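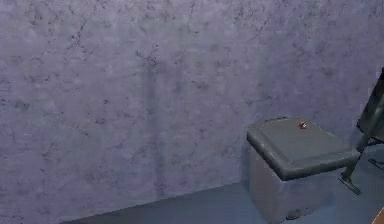 Teleop demos in sim: is 2,000 really the number?

Started by gantry_rat, May 8, 2025

gantry_rat wrote:
I've been driving the arm by remote control in the Jallar sim for two weeks now. The task is the dumbest one on their list: get the little red thing off the gray padded box. Their docs tell you to record 2,000 demos before training. I stopped at 453 and the policy still reaches for the wall half the time. Do I keep grinding, or is the number made up?

lowtorque wrote:
Made up. Irkotholm quotes 3,000 for nearly the same pick and they can't say where it comes from either. More bad demos just teach it your bad habits.

Perrin_wheel wrote:
Disagree. Cracked plaster walls, a shiny dark frame right beside the box, a target that tiny. That's a lot for a camera policy to sort out, and 453 is thin.

lowtorque wrote:
The wall is wallpaper. It learns to ignore that or it doesn't, and another thousand runs with the same wall won't help. Change the wall.

gantry_rat wrote:
I do randomize the wall. The box stays put, though, and so does the red piece, toward the back of the lid. Maybe that's my problem.

Perrin_wheel wrote:
Well, yes. You've shown it one spot 453 times.

oxbow77 wrote:
What are you driving with? I had the Butt handset and the lag was bad enough that every demo had a pause and a wiggle before the grasp. The policy copied the wiggle — perfectly, I might add. I went back to moving a real arm by hand and needed some 2 hours of recording for a drawer task.

lowtorque wrote:
By hand is fine until your own arm is in every camera view. Then you deploy and there's no arm.

oxbow77 wrote:
Wrist camera only. Never saw me.

gantry_rat wrote:
Keyboard, sorry. The Nirkberg glove was out of my budget and I don't trust the sales video.

Perrin_wheel wrote:
Keyboard?! Throw out all 453 and start over with anything analog. And move the box.

lowtorque wrote:
Keep 50 of the clean ones first. Train on those and compare before you believe either of us.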